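**About the Grurnwood Letter**

We write about foreign policy for people who don't get paid to follow it. Treaties, sanctions, arms sales, the odd summit where everyone agrees to meet again — we read the paperwork and tell you what it says in plain English.

The Letter began in December as an email to 238 people, several of whom had asked for it. We now have 3000 readers and a mailing address in Pralton, a town with no embassies and one very good diner. 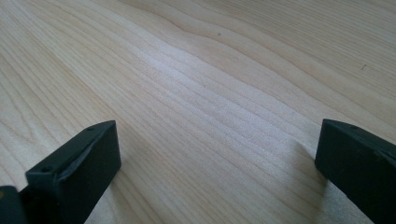 *Wood grain, up close.*

Our politics? Three editors, at least six opinions. We lean toward a strong defense and a Congress that reads things before voting on them. If you lean elsewhere, write in. We print the angry letters first, with the spelling left alone.
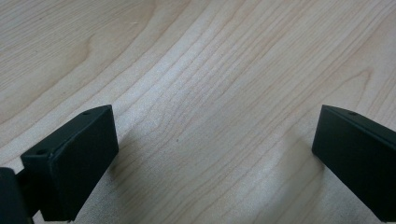 We take no money from campaigns, lobbyists or governments, and so far none has offered. Reader subscriptions pay the bills. The Arach Fund covers our records requests and has never asked to see a draft.

Corrections run at the top of the next issue. Reprints are fine with a credit and a link.

*Page updated January 2021*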